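The Great Shuttle Roundup

Dec 29, 2021

The week between the holidays is when the Carkevbridge Badminton Club puts its gear in order. We do it then mostly so that we can stop eating. It used to happen in September, before the season, when everyone was tan and full of plans, but the September cleanup kept turning into a game, and the game kept turning into dinner, and the gear closet stayed the way it was. So now we do it in the dark part of the year, in sweaters, with the heat in the hall turned to a setting I would call symbolic.

Anyone who has opened the closet lately knows what we were up against. There was the net with the knot in it. There was the other net, which is where we keep the knot from the first net when it is visiting. There were rackets with no strings and, on a high shelf, a coil of string with no racket. And all through this, in shoes, in sleeves, in the first aid box, down behind the radiator, were the shuttlecocks.

I want to talk about the shuttlecocks, and the editor has given me the space, having received nothing else.

We are a nylon club. We were a feather club for one glorious winter, back when Gerd Böttcher won a case of them in a raffle, and those of us who played that winter still speak of it in low voices. The sound alone! But a feather shuttle in the hands of our Thursday-level players (I include myself) lasts about as long as a potato chip, and when the case ran out we went back to plastic and have stayed there. Our color is yellow. It is the yellow of highway vests and cheap mustard, and it was picked for one reason, that you can find it on a gray floor without your glasses. 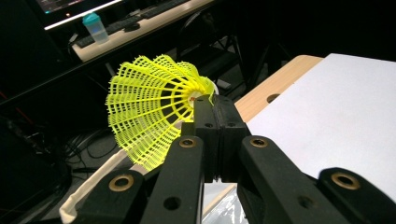 Carkevbridge Shuttle & Net, No. 151

Once you spend an evening sorting them you begin to have opinions. I had never looked closely at one before. I had only looked at them coming toward me, and then past me. The skirt is a nice piece of work, all those thin ribs running out from the base with little crosspieces between them, like a lampshade somebody designed during a cloth shortage. The rim is wavy. I had been hitting these things for years under the impression that the rim was straight, and I would have argued the point.

The rules for sorting were written by Gerd on the back of a pizza menu and are reprinted here for anyone who missed the evening or was there and ignored them.

Good shuttles go in the bag. A good shuttle has a round skirt, all its ribs, and a base that doesn't wobble when you wiggle it.

Bent shuttles go in the coffee can. A bent shuttle can often be talked back into shape. Gerd's method is to hold it over a steaming mug for a bit, ease the skirt round with your thumbs, and leave it sitting skirt down overnight. My own method is to put it back in the bag and let someone else find out. We will be using Gerd's.

Broken shuttles go in the box marked JUNIORS, which is not as unkind as it sounds. The juniors have a game where you throw them at a bucket, and a shuttle with a missing rib flies in a sort of corkscrew that they consider an improvement.

Shuttles that are not ours go on the windowsill. We had three of those. They are white. If you have been playing at another club, your secret is on the windowsill, and you may collect it at any time with no questions asked, though there will be looks.

Then came the matter of what to put the good ones in. For as long as I have belonged to this club, the shuttles have lived in a black duffel. It was a fine duffel. It had a great many pockets, and the pockets had pockets, and it was possible to lose an entire tube in there and find it again in the spring like a bulb coming up. The trouble is that nothing in a black duffel can be seen without putting your head in it. At the away match with Bravo last season, two grown adults took turns putting their heads in it while the other team stood at the net and waited, politely at first.

The motion was therefore made, by me, in the parking lot, that we go to clear bags. The motion was met with a silence I took for consent.

I now know more than I wanted to about clear bags. There is a whole world of them. Some have zippers that could hold back the sea. Some are meant for stadiums, where a guard needs to see that your sandwich is only a sandwich. I priced a thing from Pluvero that promised to keep its contents dry in a downpour, which would be useful if we played outdoors or if the roof over court two gets any worse. I looked at something called a Stasitent as well, which I took from the name to be a storage tent, and it may be one, but after reading the page twice I still couldn't tell which side of it you were supposed to stand on.

In the end we went plain. See-through sides, a bit of tan fabric along the edges so that it looks as if we made an effort, and an opening you can get a hand into without taking off your watch. It crinkles. You will always know when somebody is going for a new shuttle, and I think that will do more for our shuttle budget than any of the speeches.

A few notes on packing, for those on the rota.

Stand the bag up and get it properly open before anything goes in. It wants to be a box, but it needs encouragement, and if you try to fill it while it is lying flat you will crush the first handful under the rest. Press the sides out with your hands. Talk to it if that helps.

Nest the shuttles if you have a matching run of them, base into skirt, and lay the stack down gently. Do not force the nest. A shuttle that has been rammed into its neighbor comes out with the figure of a bell pepper.

Don't overfill. We tried. With the bag packed tight the top will close, and everyone feels very clever, and then the sides lean in and you have made a brick. Leave some air at the top. I know it looks wasteful. So does the space above your head in a car.

Keep the grip tape, the spare shoelaces, the whistle and the half a pencil out of it. They have the duffel now. The duffel has been retired with honors to the bottom of the closet and is accepting visitors. 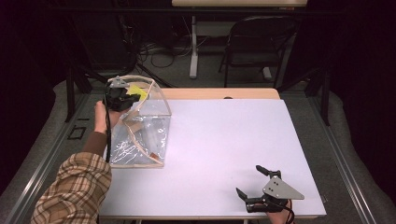
Rebecca Pagano wishes to register that she was against the clear bag from the start, and is against it still. A bag that shows you everything, she says, also shows everything to everyone else, and she has already watched a man from court one look through the side of it, pick out the newest shuttle in there, and dig for it like a bear at a stream. With the duffel you took what came to your hand. Good players got bad shuttles, bad players got good ones, and it all came out even over a season. She would also like to know where her thermos is, which was in the duffel in the left outside pocket, and which she believes was sorted.

I have passed this along as promised, at full length, and have checked the coffee can for the thermos.

On the question of fairness she has a point, and we talked about it for a while, long enough that the tea went cold and had to be used for shaping skirts. One idea was that whoever opens the bag must close their eyes. Another was that the newest shuttles go on the bottom, which lasted until someone turned the bag over to see. For the time being, the rule is that you take the top one, and if you dig, you are on net duty, and I have already described the net.

Other business arising from the closet. The stringless rackets, of which there were eight, can be had by anyone who does crafts. I am told they make good mirrors, or wreaths, though I have never seen one that didn't look like a racket having a hard time. The scoreboard has been found. It goes only as far as 11, the remaining cards having gone wherever the remaining cards go, so for now we will be using it for the first half of each game and then shouting. If you have the higher numbers at home, in a drawer, under the takeout menus, please look.

The key to the gear closet is back on its hook. It was in the lock.

Shaping night is the first club evening of the new year, in the kitchen, before play. Bring a mug, and label it. Gerd will bring the kettle and has asked that people please not poke the skirts while they are setting, however much they look as if they need it. The coffee can is almost full, so we may be at it for a while, and anyone who can take a handful home and steam them over their own supper would be thanked in the next issue.

The thermos is green, with a dent near the lid.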